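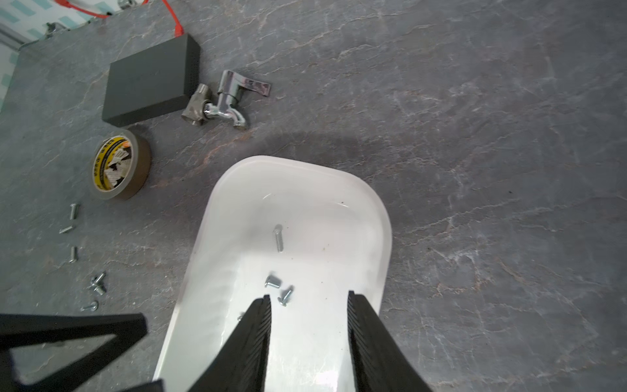

Should a small town pay for a late bus that often runs half empty? I think it should, and I think the half-empty part matters less than people make out.

The bus I have in mind is the 91, which leaves Donport station at 2355 and gets to Rurley well after midnight. It is the last one out. The council is looking at it again this spring, along with the first morning run and the Sunday service to the hospital, and of the three it is plainly the one most likely to go. The papers call it a "low demand journey". I have used it, on and off, for a long time, and I don't dispute the description. On a wet night in the middle of the week there may be a handful of us on board and a driver with the radio on low.

What I dispute is the way demand is worked out. Every journey on the route is treated as if it stood alone. The passengers are divided into the cost, and whatever comes out badly goes on the list. But people don't use buses one journey at a time. They go out and they come back. Someone who takes the ten past six into Donport is counted in favour of the ten past six, and if she comes home in her sister's car she is never counted at all against the 2355. Take away the late bus and she may decide not to take the early one either. She liked knowing it was there.

I know this sounds like a soft argument. It is how most of us behave, though. I leave a restaurant at half past ten and get the 2255, and I can stay until half past ten without looking at my watch only for as long as there is something after it. A last bus nearly always works like this. Its main use is to make the one before it safe to aim for. When the 2355 goes, the 2255 becomes the last bus, and cautious people start aiming for the 2155. Then somebody at the council will notice that the 2255 is looking thin.

We have seen this in Rurley already. There used to be a bus through Avis Lane that ran until eleven. It was cut back to nine, then to seven, and then it was a school bus, and now there is a pole with no timetable on it. At each stage the reason given was low use, and at each stage the low use was real.
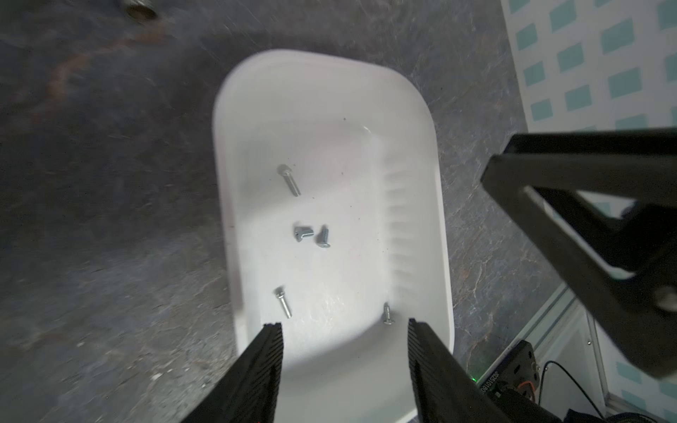

Robel Admasu, replying to a shorter version of this that I put up in December, said I was asking everyone in the district to pay for my dinners out. A taxi firm could do the same job for less, he wrote, and for the money spent on one driver and one large vehicle you could send half the passengers home to their doors. He also pointed out that plenty of villages have never had a bus after teatime and manage well enough.

That's a fair challenge and I've thought about it a good deal. The taxi idea has been tried in other places under various names. You ring up before a certain hour, you give your details, and a car comes if enough people have asked for one. It suits some people. It doesn't suit anyone who can't say at four in the afternoon when they will finish work, and those are the very people who fill most of the seats on the late 91. The kitchen at Degefa closes when the last table leaves. The cleaners at the station finish when the platforms are done. A nurse coming off a late shift can be held back by anything. They need a thing that goes at a fixed time, that they don't have to book, and that will take them if they are standing at the stop.

As for paying for my dinners, I would rather the bus were paid for by people who eat out than not paid for. The fare after nine could go up a little. I'd pay it and I wouldn't write to the paper. I would keep the weekly ticket as it is, which would leave the shift workers where they are now.

The point about villages that manage is the one I find hardest to answer. They do manage. They manage by having cars, or by having grown-up children with cars, or by not going. I don't believe the ones who don't go are ever asked. They don't appear in a passenger survey, which is carried out on the bus.
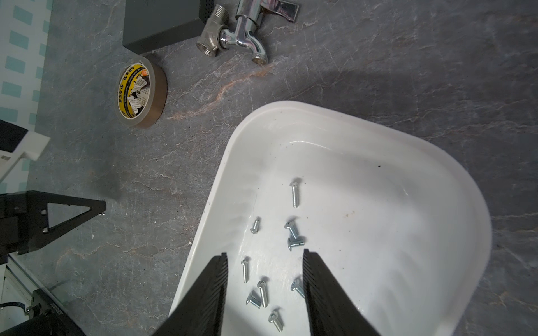 Would a petition help? One has been tried, and it collected 900 signatures, which is a lot for Rurley and has so far earned a letter of thanks. I signed it. I'd sooner see people write a few lines of their own saying which bus they catch, where they get on, and what they would do if it stopped. Selamawit Nigatu did this last time the morning service was under threat, on one side of paper, and her letter was read out at the meeting. The petition was mentioned by its total.

There are things I'd accept in return. The 2355 waits at the station for the train from the coast, and when the train is late the bus is late. That's right, and I would keep it. But it then goes all the way round the retail park, where every shop has been shut for hours, and this adds to the cost and to everyone's night. Drop the retail park after ten. Use the smaller bus that sits in the yard. If it really has to be cut, cut it on the nights when the station closes early for engineering work and there is no train to meet. Any of those would save something and leave the service in one piece.

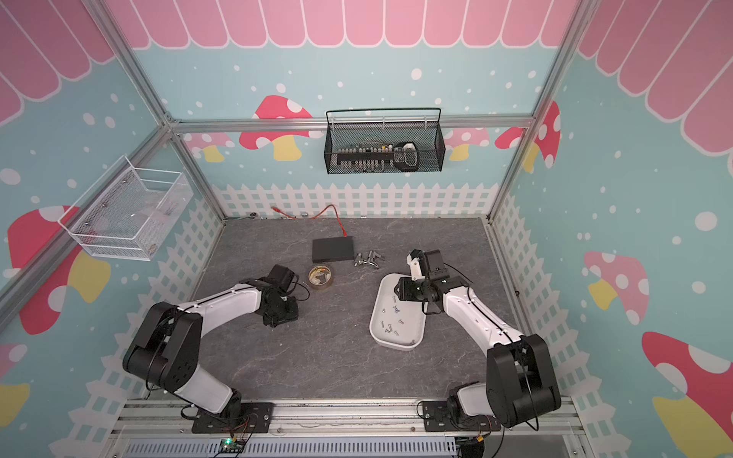 *Painted mushrooms and a picket fence.*

I would also ask that whatever is decided be left alone for a good while. The 91 has been under review so often that people have stopped trusting it. I met a couple at the stop who had moved to Rurley in the autumn and had been told by the letting agent that there was no bus after eleven. It was on the pole behind them. They had been paying for taxis for months.

The walk home from Donport, if you were wondering, is 60 minutes by the main road at a steady pace, with no pavement after the garden centre. I've done it twice. Comments on the proposals close at the end of the month, and paper forms are at the library desk.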